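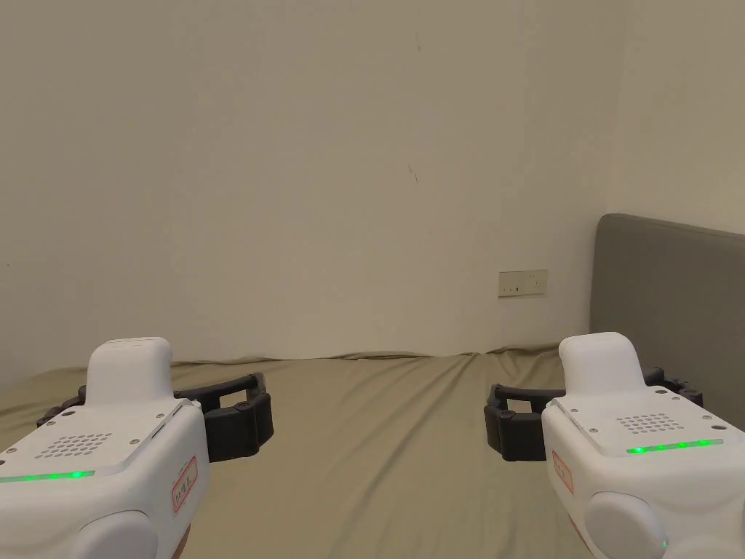 Wednesday, bed day

Second day with the Ristance hand grippers, trial pair. Did the bedroom today, just the olive sheet, pulling it straight and folding it back. It wrinkles as soon as you look at it, so there is plenty to practice on.

The jaws open wide enough for a fistful of sheet. Fine for grabbing, less fine for letting go. The right one is stiffer than the left and I have to squeeze harder to get the same pinch. Wrote that down for Arnulfo Inga at Zokivgate, who is handling the trial. He asked for notes on comfort too. My wrists are sore by the end of an hour – mostly the left.

I like the green light strips. I can check them without turning my hands over. The manual spends a page on charging and two lines on cleaning, and I would have swapped those.

The price is 3818 for the pair, plus 300 for the case. The Jeltberg set is cheaper but I have only held it in the store, and the grip was too fat for me. Sriwong rents by the month and might be the better way to go if I only need them through August. Asked Arnulfo if Zokivgate would match that. No answer yet.

Tomorrow pillowcases. Need to call the dentist and pick up the dry cleaning before six.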